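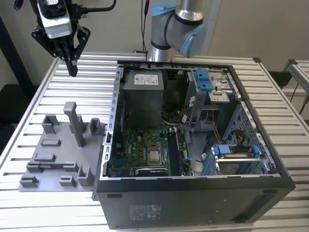
Trallik support wrote back that a second arm is not a spare part and cannot go under the service contract, so the quote must be split in two before purchasing can look at it.

Status: waiting for customer
Subject: Quote for the disassembly cell, wrong total
Opened: 2018-04-23

I understand the answer, but then please correct the total also. In the quote the second arm is counted one time as hardware and one time inside the "cell extension" line. I compared both lines and the part number is the same. The budget owner here at Ayaaba will not sign when one number appears twice.

What I tried already:
Downloaded the quote again from the Zudon portal. Same total.
Removed the extension line in the configurator. Now the arm is gone completely, and the cable set stays.
Changed the quantity from 2 to 1. The portal gives "configuration not valid" and no other text. 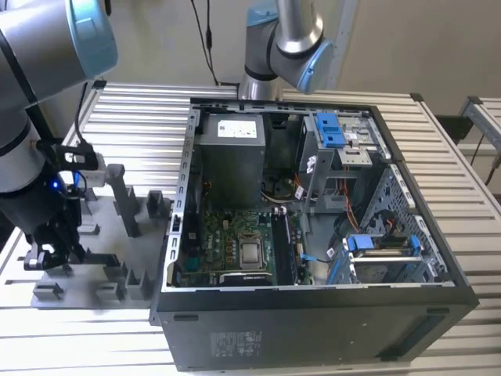 I also need a separate line for the gripper fingers. Our plan is to replace them every 1000 cycles, and this is consumable money, not investment money. With us these are two different accounts with two different approvals. If the fingers stay inside the arm price, I must ask for a new approval each time we order a pair.

Update from our side. The configurator accepts the two arms if I choose the Cinenau controller license first and the arms after. The order of clicking should not matter, but it does. The total is now 18 percent lower than before – please confirm that this price is real and I can use it.
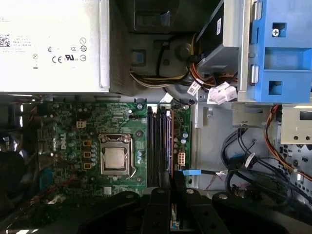 Delivery time is the next point. The portal says 15 working days for the arms and 37 for the fixture plate. Our money from the January plan must be ordered before the quarter closes, so I can accept late delivery but I can not accept a late invoice.

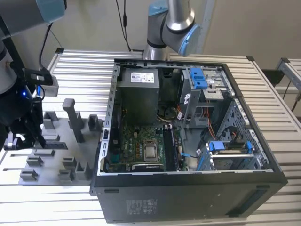

For the fixture plate, please do not quote the standard one from the catalog. We need holders in different sizes on one plate, and a quote for one size only is not useful for planning. The plate must also fit on the slatted table to the left of a desktop tower lying on its side, and the tower already takes most of the place. Please send the outer dimensions together with the price.

Still open:
Split quote, hardware and service
Fingers as own line
Written confirmation of the lower total
Plate dimensions

I leave the ticket open until I have the new PDF.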